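### 4.3 Submitting a release to the Niltis artist portal

Complete these steps at least 14 days before the planned release date.

1. Sign in and select **New release**.
2. Enter the artist name exactly as it appears on earlier singles.
3. Upload each track as a WAV file. An album may hold up to 26 tracks.
4. Add songwriter and producer credits, then select **Save draft**.

**Note:** Featured artists must confirm their credit — a reminder is sent once only.

**Caution:** A release title cannot be changed after approval. Contact Calloway Distribution if an error is found.

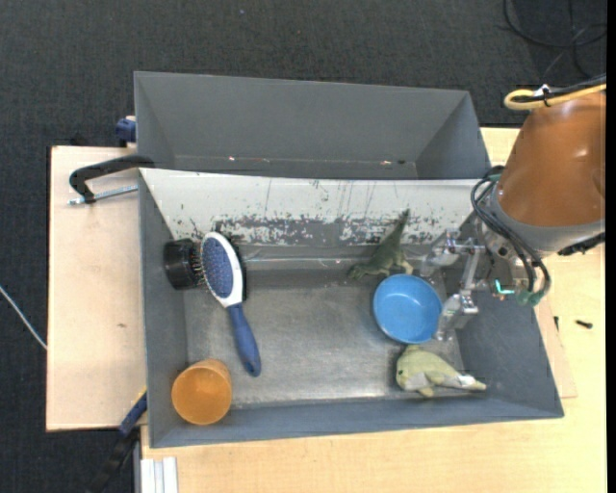 *Figure 7. Grey bins, front and rear.*

5. Select **Submit**. Keep the reference number shown on the final page.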